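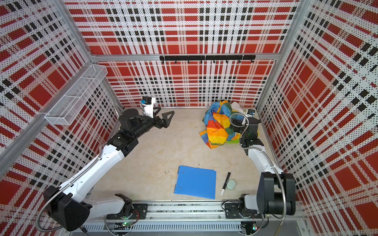 双臂机器人现在能不能帮小店收拾衣服和杂物？

分类：家务与小店设备
提问者：Selamawit Habte

各位好。我的中文是成年以后学的，如果有句子写得不清楚，请告诉我，我会改。

我和姐姐在 Zunau 开一家小的儿童衣服洗补店，店名叫 Degefa。每个星期收进来的衣服有 151 件左右的时候我们很忙，所以我先说准确的数字：上个星期登记的是 151 件，其中 28 件需要缝补。洗衣机和烘干机我们都有，缝补我姐姐做。最花时间的是中间的那一段工作：从袋子里把衣服倒出来，一件一件分开，翻正面，拉好拉链，叠好，放到对的格子里。另外每天晚上桌子上总是有文件夹、记号笔、橡皮、夹子这些小东西，和衣服混在一起，要收拾以后才可以关门。

八月的时候有一位 Sternex 公司的销售员来过店里。他介绍一种有两条手臂的机器，型号叫 Clasia，装在一条导轨上，手是两个手指的夹子。他给我们放了一段录像，在录像里机器拿起一条毛巾，叠成方形，动作很漂亮。他说“以后也可以叠儿童外套”。我问他“以后”是什么时候，他没有给我一个明确的回答。

我的问题有下面这些：

现在这样的机器，真的可以把一堆乱的衣服分开吗？我说的是儿童的薄外套，面料很滑，有松紧的袖口，有拉链，有的还有帽子。

衣服和文具混在一起，它会不会认错？例如把笔和衣服一起夹起来，然后放进烘干机。这件事我们自己也做错过一次，一支记号笔毁了一整桶白色的衣服，所以我很担心。

如果现在不能，我应该等，还是先买一点简单的设备？

我们不是很大的店，钱要小心地用。如果您自己用过或者看过真的机器，请写您的经验，广告上的话我已经听过了。谢谢大家。

补充：有人在下面问场地。我们后面的房间可以空出一面墙，地面是平的，电也够。店里白天有小孩跟着妈妈进来，所以机器必须有围挡。

共有三个回答

Liya Hailu

我在一家做布料分拣设备的工厂上班，工作是给机器调试程序，和您说的那家公司没有关系。我也不是中文母语的人，我们互相原谅。

先回答第一个问题。一堆衣服，让机器从上面夹住一点，提起来，放到旁边去，这个现在可以做，而且做得比几年前稳定很多。困难在后面。夹子碰到的是一个褶皱，机器不一定知道这个褶皱属于哪一件衣服，也不一定知道是袖子还是领子。人用手一摸就明白了，机器主要靠摄像头，而摄像头看到的只是最外面的一层。下面压着的那一件，颜色露出一个角，形状完全看不出来。 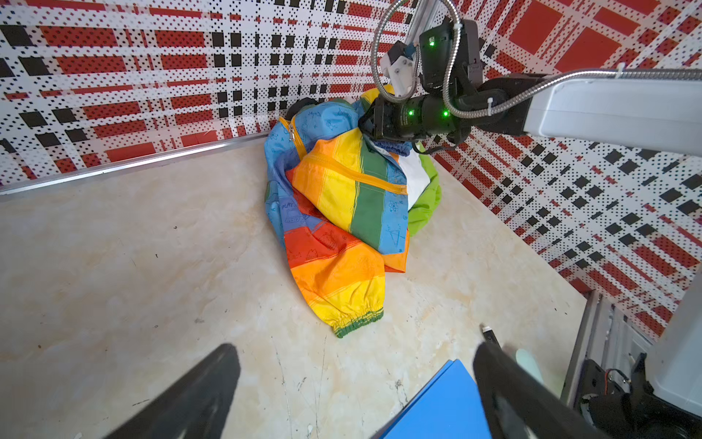 滑的面料是另外一个麻烦。两个手指的夹子夹棉布很好，夹薄的尼龙布的时候，布会从手指中间慢慢溜走。夹得紧一点可以解决一部分，但是紧了又容易把下面一层一起夹起来。我们厂里的办法是在手指里面贴一层软的橡胶，定期换。这个东西很便宜，可是说明书上没有写，是我们自己试出来的。如果您以后去看机器，请您看一下手指的内侧是什么材料，也问一问换一次要多少钱。

花纹多的衣服也要小心。一件衣服上有很多条不同的颜色，又有小的图画，程序有时候会把它当成两件或者三件。我遇到过一次，机器对着同一件彩色上衣的黄色部分夹一次，放下，又对着蓝色部分夹一次，来来回回，一直到我按了停止。单色的毛巾没有这个问题，所以大家的演示录像都喜欢用毛巾。

拉链我建议您先不要想。把拉链头对进去再拉上去，需要两只手配合得很准，还要感觉到阻力。实验室里有人做得到，但是在一家店里，一个星期一百多件，我不相信。

关于文具，我的看法比较乐观。硬的东西有固定的形状，机器认笔、认文件夹都比认衣服容易得多。文件夹平放在桌面上，反而是“拿起来”比较难，它太薄了，夹子的指尖伸不到下面去。一般的做法是用一个手指把它推到桌子边上，让它露出来一点，再夹。圆的小橡皮有时候会滚，也有时候从指尖弹出去。笔是最容易的。

至于笔会不会和衣服一起被夹走，会的。笔如果在布的下面，摄像头看不见它，机器不会知道。人的眼睛也看不见，这一点和您自己那一次的错误是一样的原因。所以请您把顺序定好：先收硬的小东西，再动衣服，最后在进烘干机以前由人检查一遍口袋。

场地方面，围挡是必须的，这个您想得很对。请注意围挡的里面也要用一用：我喜欢在墙上装挂钩和网篮，位置固定，机器放东西的时候就有一个不会变的目标。地上摆一个箱子也可以，但是箱子会被人踢到别的地方，第二天早上程序就放空了。

如果您还想知道价格方面的事情，我不方便写在这里，每个国家差别太大。

Selamawit Habte 评论：
非常感谢，写得很详细。请问如果我们自己先把衣服按颜色分开，机器会不会容易一点？

Liya Hailu 回复：
会容易，但是请您按面料分，比按颜色分有用。棉的放一起，滑的放一起。厚的冬天外套单独放，那个重量对小的手臂不太合适。

Lefteris Michailidis

不用买。我叔叔的旅馆看过演示，太慢了。您请一个学生，每天下午来两个小时，什么都做好了，还可以帮您接电话。机器不会接电话。

Gebremedhin Tufa 评论：
提问的人问的是机器能不能做，学生的事情她应该自己知道吧。

Lefteris Michailidis 回复：
我说了，太慢。这就是回答。

Gebremedhin Tufa

我来写一点从使用的人的角度的经验。我在一所寄宿学校管洗衣房，去年我们试用过一台双臂的机器，试用期是 4 个星期。牌子不是您说的那个，不过结构差不多，也是两条手臂站在同一条导轨上，手腕上各有一个摄像头。

第一个星期基本上没有干活，都在教它。教的方法是一个人用手柄带着手臂做动作，做很多遍，它再学。我们教的任务很普通：把桌面上的衣服一件一件放进篮子，把文具放到另外一边。单看一个动作，觉得很简单，教到第三天我的肩膀就开始疼了。这个工作请您算进成本里，卖机器的人一般不算。

后面的几个星期它自己做，我坐在旁边记。我每天上午做一轮测试，星期四因为要换床单就不做。结果我用一句话说：放 80 件衣服，大部分能放进篮子，可是几乎每一轮都有我必须伸手去帮的时候。常见的情况是这样的，两件衣服缠在一起，一条手臂提起上面的，下面那件跟着走，走到一半掉在篮子外面。机器不回头看，它认为已经放好了。后来供应商更新了程序，它会再看一次，这个改进是真的有用，我要公平地说。

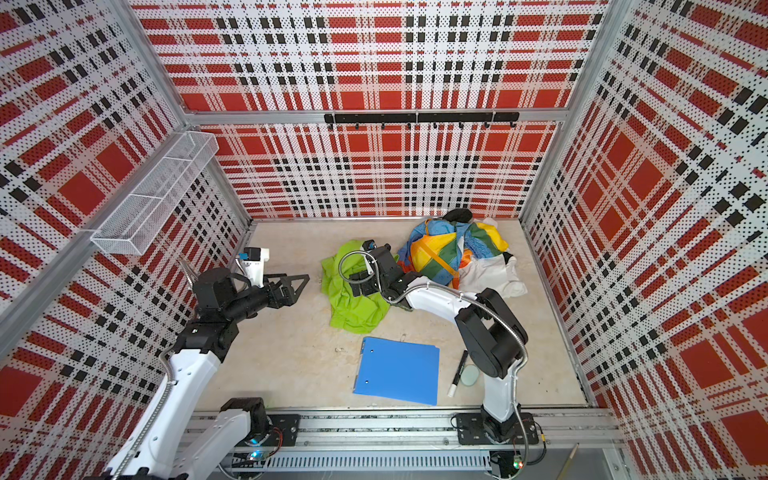 两条手臂的配合也没有我想象的那么好。很多时候是一条在做，另一条停在空中等。我问过技术员为什么不让两条一起做，他说怕互相碰到，桌面越小越容易碰到。所以您如果在录像里看到两条手臂一起飞快地动，请问一下那个录像有没有加速。我当时没有问，后来才发现角落里有很小的字写着播放速度。

叠衣服我们也试了。毛巾可以，枕套可以。T 恤有一半的时候叠得能看，另外一半的时候袖子在外面。儿童衣服我没有试过，我猜更难，因为尺寸小，夹子的手指显得很大，袖口的松紧带又会把布收成一团。这一点我没有数据，只是猜测，请您不要完全相信我。

线和管子也说一下。手臂外面有金属的软管，弯来弯去地跟着手臂动。如果围挡里面的东西放得太高，软管会刮到。我们的一件毛衣就是这样勾坏的，学生的妈妈不太高兴。墙上的挂钩请您装在手臂后面够不到的高度，或者干脆先试着让它慢慢走一圈，看软管经过哪里，再打孔。我们先打孔了，所以现在墙上多了一排没有用的孔。

您问等还是买。按照您写的数量，我的建议是先不要买整套的机器，可以问 Sternex 能不能把机器放在店里试用，用您自己的衣服来试，就是那种滑的、带拉链的、颜色很多的。请您坚持用自己的衣服。他们带来的毛巾让他们带回去。合同里写清楚试用期间谁来教机器、手指的胶垫坏了谁付钱、衣服勾坏了谁赔。

如果他们不同意试用，您就有答案了。

在等的这段时间，一块叠衣板和几个按面料分的网篮可以帮不少忙。我们退掉机器以后还在用这些网篮。桌上的文具我们给了一个规定：笔只能放在门口的杯子里。开始的时候大家都忘记，后来习惯了。

Selamawit Habte 评论：
谢谢 Gebremedhin。我今天打电话问了，他们说可以试用，但是运输的钱要我们付。胶垫的问题他们说要问技术部门。我姐姐不同意付运输的钱，我们还在商量。

Etenesh Woldemariam 评论：
我也在等这个消息，我有一家干洗店，情况和你们差不多。如果试用了，请您回来写一下结果，特别是带帽子的外套。

Liya Hailu 评论：
运输的钱可以谈，我们厂也常常和客户一人一半。另外请您问清楚围挡是不是一起送来，有的公司只送手臂，围挡要自己装。

Selamawit Habte 评论：
这个我没有想到，明天再打电话问。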